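Prullport Perception and Grasp Planning
Set-Up Guide, Section 5: Commissioning the tabletop pick pipeline

5.1 Before you start

This section covers the perception and planning side of a tabletop pick. It assumes the arms are homed, both wrist cameras and the head camera are publishing, and hand-eye calibration has been completed as described in Section 4. If you changed a lens, a camera mount or a finger set after calibrating, go back and calibrate again. The planner has no way of knowing that a mount has moved.

You will need a workstation on the same network as the robot, an operator login for Zirker (the control layer), and the emergency stop within reach. One person should run the software while a second person watches the arms.

CAUTION: Steps marked (M) move the arms. Keep hands and loose clothing out of the workspace until the status bar reads IDLE.

5.2 Start the services

1. Log in to the workstation and open two terminals.
2. In the first terminal, start the control layer with "zirker up". Wait for the line "controllers loaded".
3. In the second terminal, start perception with "prull perceive --rig tabletop".
4. Open the viewer. Three camera panels and one point cloud panel should appear. A gray panel means the stream has not arrived.
5. Check the clock offset shown at the bottom of the viewer. It must be under 14 milliseconds for every camera. If it is higher, restart time sync before going on.

Note: Start Zirker first. If perception starts first, it loads a default robot model and the point cloud will be drawn in the wrong place. Stopping and restarting perception fixes this.

5.3 Set the head camera gate

The head camera finds the table and makes the first guess at where each object is. It also moves whenever the base or the torso moves, and frames taken during that motion are poor input. The motion gate decides which frames get through to the detector. 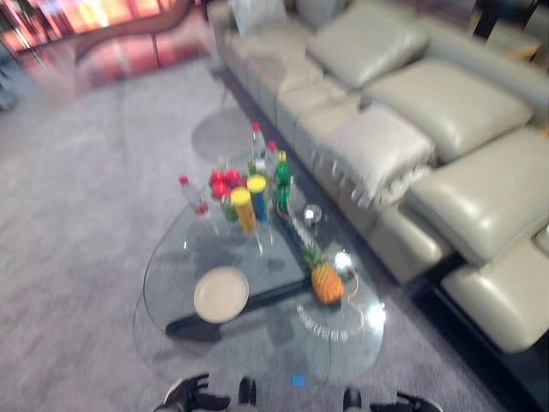
Two values control the gate. "blur_floor" is the lowest sharpness score a frame may have and still be used. "settle_frames" is how many good frames in a row are needed before the detector runs. The shipped values are 248 and 6. They suit most indoor rooms with steady light.

1. Open the Gate tab in the viewer.
2. (M) Press Sweep. The torso turns a little to each side and stops. Sharpness is plotted as it goes.
3. Look at the plot after the torso stops. The line should climb and level off above the blur_floor line.
4. If the line levels off below blur_floor, the room is too dark or the exposure is too long. Add light first. Lower blur_floor only if more light is not possible.
5. If the line crosses back and forth, raise settle_frames by two and repeat the sweep.
6. Press Save to Rig.

Note: Do not set blur_floor to zero to get past this step. The detector will accept smeared frames, object outlines will grow, and the planner will reject grasps later on for no clear reason. Most of the support requests we get about "random" grasp failures start with a gate that was switched off.

5.4 Fit the support plane

Every object pose is measured from the support plane, so a bad plane spoils everything after it. Wood, laminate and matte plastic are easy. Clear glass is hard for the depth sensor, as most of the light passes through and the returned points come from the floor, the table base or a reflection. On glass, use the touch method.

For opaque tables:

1. Open the Plane tab and press Fit.
2. Check that the green outline follows the table edge and that the residual is 3 mm or less.
3. Press Save to Rig.

For glass and other clear tables:

1. Open the Plane tab and set Method to Touch.
2. (M) Using the hand controller, lower one closed gripper until the force readout shows light contact. Press Record.
3. Repeat at three more points, spread as widely as the arm can reach. Avoid putting all four points in a line.
4. Press Solve. The viewer draws the plane as a flat tile.
5. Set "min_height" to 8 mm so that points under the glass are dropped.
6. Set "mirror_filter" to on. This removes objects that show up upside down below the plane.
7. Press Save to Rig.

CAUTION: Keep the force limit at 5 N or lower while touching glass. Zirker will not let you go above that in Touch mode, but a script that calls the controllers directly can.

A touch plane is only good until the table or the base moves. If either one shifts, record the four points again. Catinca Avram on the perception team has written a script, "plane_check", that touches a single point and reports the drift. Run it at the start of each session.

5.5 Choose a grasp profile

The Dindness planner scores candidate grasps using a profile. The profile tells it what kind of shape to expect and which parts of the object should not count toward the pose.

smooth_solid - bottles, cans, balls and boxes.
flat_thin - plates, lids and cards. Uses the table edge when it can.
soft_body - cushions, cloth and bags. Wide approach, low force.
textured_crown - objects with a firm body and a loose or leafy end.

1. In the viewer, click the object in the head camera panel.
2. Pick a profile from the list. If you leave it on Auto, check what was chosen before you run anything.
3. Press Preview. Up to 20 candidates are drawn, with the best one in green.
4. Rotate the view and check that the green grasp clears the neighboring objects.
5. (M) Press Approach. The arm moves to the pre-grasp pose and waits.

Note: Tall bottles close behind the target often hide part of it. If Preview returns fewer than three candidates, move the head to a second viewpoint and press Merge before trying again.

5.6 Refine with the wrist camera

At the pre-grasp pose the system switches from the head camera to the wrist camera and corrects the last few centimeters. Check each part of this handover the first time you set up a new object.

1. Confirm that the wrist panel has a blue border, which means it is the active source.
2. Check the match score. It should be 0.7 or better.
3. (M) Press Refine. The gripper makes small moves for one or two seconds.
4. (M) Press Close. The fingers close to the profile force and hold.
5. Read the contact state. "Held" means both fingers report force. "Partial" means one does.

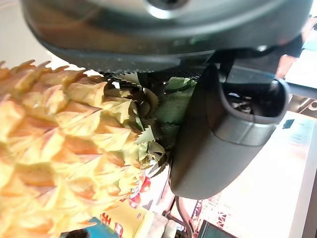

The contact state by itself does not say where on the object the fingers have landed. The two fingers can both report force while pressing on something that bends. Always compare it with the wrist view before you allow a lift. With the artificial pineapple, for example, the finger is against the side of the crown and the leaves are bunched up under the gripper housing, so the force reading comes through crumpled leaves and should be treated as a weak grasp until a test lift shows otherwise. If you want the fingers on the body, set "crown_weight" to 0 in the textured_crown profile and preview again. To keep a crown grasp, leave crown_weight alone and turn on "slip_watch".

6. (M) Press Test Lift. The arm rises 20 mm, holds, and compares the finger positions before and after.
7. If slip is reported, press Lower, then Open, and return to 5.5.
8. If no slip is reported, press Accept. The grasp is stored with the object.

Note: At close range the housing and finger cover a good part of the wrist image. The self-mask hides these pixels from the matcher. If the match score drops sharply as the fingers close, load the mask for the finger set that is fitted. An old mask is the usual cause.

CAUTION: Check for cables near the target before Refine and Close. Thin black cables are often missed by the depth filter and are not treated as obstacles. Move them by hand with the arm in IDLE.

5.7 Log files and limits

Each attempt writes one log to the Olaniyan store. A log holds the gate plot, the plane, the candidates, the wrist images and the contact readings. The local disk keeps 1630 logs and then deletes the oldest. Mark a log as Pinned if you need to keep it.

To send a log to support:

1. Open the Logs tab and select the attempt.
2. Press Bundle. Leave Include Images ticked.
3. Add a line saying what you expected the arm to do.
4. Send the bundle to your support contact. Horácio Gouveia handles planner questions and Heather Costigan handles camera and calibration questions.

5.8 Common messages

PLANE STALE - The base has moved since the plane was saved. Repeat 5.4.
GATE HELD - No frame has passed the gate for 10 seconds. Wait for the torso to stop, then check the light.
NO CANDIDATES - The object is out of reach, hidden or set to the wrong profile. Try Merge, then another profile.
MASK MISMATCH - The self-mask does not fit the fingers. Load the right one and press Refine again.
CLOCK DRIFT - A camera has gone over the offset limit in 5.2. Restart time sync. The arms will not move until it clears.

Section 6 covers placing and handing over held objects.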